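Wubshet Hall: the white room, the round table and all that railing

Gallery posted 03/01/2026 by Etenesh Lemma

I have now spent enough time in the main room at Wubshet Hall to have opinions about its ceiling, and a gallery page is the place to air them. Desta Woldemariam, who shares the running of the place with me, asked for something short that people could look at before they come to see the building. He also asked me to be positive. I have done what I could.

The room belonged to Edetari, a furniture importer, until they moved out to Flustden and left us one coat hook and the keys to a cupboard we have yet to find. We took it on with the upstairs included. Everything has been painted white, walls and ceiling alike, from a single order of Jimasano matt emulsion that I was told would be plenty. It was plenty. If anybody within walking distance would like some white paint, please get in touch.

The main room, with the glass doors

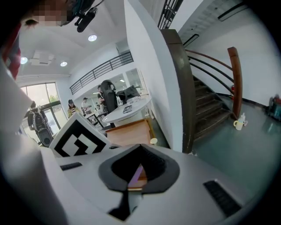 People who come to view the hall tend to head straight for the daylight and stay there, as cats do. I can't blame them. Before the work began we had blinds down on that side, and you could spend a whole afternoon in the building without any idea of the weather. Now there are trees to look at, and on a bright day in January the lights can stay off until teatime, if you can get to the switch before Desta does.

The round table was my choice. A rectangular one seats more people, as I have been informed several times, but it also has a head, and somebody always sits at it and starts chairing. Nobody has yet managed to chair anything from a round table, though one of our regulars came close over the question of biscuits. It is white, like everything else, and shows every ring from every mug. Coasters live in the kitchen drawer. They are in excellent condition, having never been used.

The black office chair came from a clearance and is far too grand for us. Whoever gets to it first keeps it for the day, and there is a certain amount of arriving early. Leaving a bag on the table does not reserve the chair. Leaving a coat on the chair does, apparently, and I would like to know who decided that.

On the subject of bags: yes, we know there is nowhere to put them. The rack has been on order since before the painting was finished. Until it comes you are welcome to keep yours on your back, on the table or wherever it won't be tripped over.

Looking towards the partition and the upper level

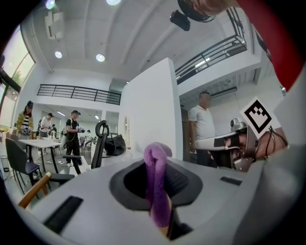

The partition was the great argument of the whole job. I wanted it gone. Desta wanted it kept, on the grounds that a big room needs something to walk round. The builder wanted to know by the end of the week. It stayed, and I have to admit the light falls on it very nicely, which I have admitted only here and would rather wasn't repeated. The little arched doorway was there when we came and we left it well alone – it is a modest thing that has never asked us for any attention, and I'm fond of it.

Then the railings. They are black because I said black, and they were rubbed down and painted by hand, baluster by baluster, over 11 evenings and with a very small brush. I had imagined two evenings and a radio play. Should you come up to the mezzanine, please do admire them, and if you find a spot I missed, kindly keep it to yourself.

Sound travels up there better than anyone expects. A remark made quietly at floor level reaches the mezzanine in perfect order, and I have learned several things about my singing that way.

The ceiling lights are the recessed kind and I lost my vote on those too. I had my eye on a set of big paper shades. Desta pointed out who would be going up the ladder to dust them, and that was the end of the paper shades.

Practical matters

The main room can be hired by the half day or the full day, with the table and chairs included. The mezzanine is by arrangement, as some of it is still full of our boxes. There are 4 parking spaces at the back, one of them a fair size. The kitchen has a kettle, a second kettle that we don't talk about, and mugs for everybody.

To arrange a visit, ring the hall on extension 3547 and ask for either of us. Desta will tell you about the partition. I'll be somewhere near the glass doors, looking for that cupboard.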